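4. Setting Up Your Toaster

Before first use

1. Take the toaster out of the carton and remove all packing material, including any cardboard pushed down into the bread slots.

2. Peel off the stickers. Leave the rating label on the underside of the toaster where it is.

3. Wipe the outside with a soft, damp cloth and dry it. Do not use scouring powder or steel wool on the matte finish.

4. Check the power cord along its whole length. If the cord or the plug is damaged, do not use the toaster. Return it to the store or to a Skandamow service center.

Choosing a place

5. Set the toaster on a flat, dry surface that can stand heat. Keep it at least 6 inches from walls, curtains and paper towel holders, and do not place it under a hanging cabinet.

6. Turn the toaster so that you can reach the lever and the browning knob easily. On the Famaston two-slice model, both are on the same side, with the knob near the base below the lever.

7. Lead the cord away from the back of the toaster. Do not let it cross the bread slots or hang over the front of a table or counter.

Note: The cord is 49 inches long. If it does not reach an outlet, move the toaster closer. Do not use an extension cord.

CAUTION: The metal rim around the slots gets hot during toasting and stays hot for several minutes afterward. Do not touch it or lay anything across it.

First heating, without bread

8. Make sure both slots are empty. Look straight down into them under a good light before you plug in the toaster.
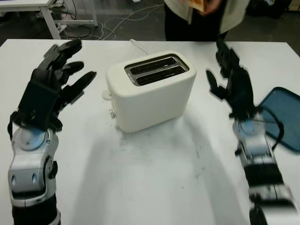

9. Plug the toaster into a grounded wall outlet. Open a window or turn on the range hood.

10. Turn the browning knob to the highest setting.

11. Press the lever all the way down until it latches. The lever will not stay down if the toaster is not plugged in.

12. Let the toaster run until the lever comes up. A light smell and a little smoke are normal the first time. Let it cool, then run it once more the same way.

13. Unplug the toaster and let it cool completely before you move it or wipe it again.

CAUTION: Never put a fork, knife or other metal object into the slots, even when the toaster is unplugged. The heating elements are easily damaged.

If the lever does not latch

Check that the plug is fully in the outlet and that the outlet works with another appliance. If the lever still does not stay down, stop using the toaster and see Section 9, Service.

Go to Section 5 for browning settings and frozen bread.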